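Shop Update: Felt Ornaments and a New Shipping Box

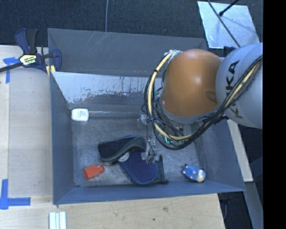

The felt ornaments are finally listed in the shop. I started cutting them in August and meant to have them up by the end of September, but the wool I like from Woltenar was out of stock in cream and I had to wait. There are 13 designs this year. Most are repeats, like the mitten and the wren, and four are new. I've also switched colors on the fox, which used to be a rusty brown. It is now a plain bright orange, the same sort of orange as the rounded joint on that KUKA arm, with light gray felt for the tail tip. I like it better against a green tree.

Single ornaments are $9 and a set of five is $40. Sets come in a small box from Kodum instead of the padded mailers I used last year, after two wrens arrived flat.

I'll have a table at the Carrasco craft fair in November, mostly ornaments and a few of the baby headbands left over from spring. If you want a name stitched on the back, please order that online and pick it up at the fair. I can't do it at the table.

Custom names take longer, and I'm stopping at 30 of them. The thread choices are red, navy and white. Leave the spelling in the order notes exactly as you want it.

Next up is the Tikel stocking pattern. I have one cut out and no lining for it yet.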